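Trirach Robotics Club Boards > Student Projects > Two-handed demos with hand-held grippers

rhollis
Okay, we finally have enough going that I want to share! Our club (Trirach, nine of us on a good night) is doing a student project where the robot learns from people using hand-held grippers. You do the task yourself, grippers in your hands, cameras running, and then we train on the recordings. We're at 225 demos and I'm having the best time. Goal is 441 before the June showcase.

Question for anyone who's done this: do you put two people on at once, or one person with a gripper in each hand?

sadside_mo
One person, two grippers, every time. Two people never agree on the pace. Our team at Drekholm threw out 21 demos in a row because one partner kept waiting on the other.

Bereket Tamiru
I'd go the other way. New members get comfortable a lot faster with a partner, and if this is a club you want them comfortable. Who cares if you lose a few recordings?

sadside_mo
The person sorting the recordings cares lol. That was me.

rhollis
Ha, fair. We've been mixing it up, and I do think the handoffs are better with two. Also we quit using the squeaky table, if anybody remembers my last thread. Big improvement.

ragnarsson
How much warm-up do you give people before a demo counts? We make everyone do ten throwaways and they complain the whole time.

rhollis
Five! Then straight into it. The trigger feels weird for a couple of minutes and then your hand just gets it (mine did anyway, my brother took all evening). Got both grippers up and the blinds down in our room:

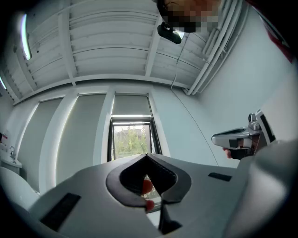
Bereket Tamiru wrote back that five was plenty, and that he'd sooner see 200 clean demos than double that number with sloppy ones mixed in.

sadside_mo
Agree on clean, disagree on 200. We had about that level of quality and it still fell apart whenever we moved the cup. More variety, please. Move your stuff between every demo.

rhollis
We move it every third one. I'll try every one next session and post the numbers, good or bad. Ragnarsson, are you guys bringing yours to the showcase?

ragnarsson
If the left gripper gets its new spring by then, yes. Save us a table by an outlet.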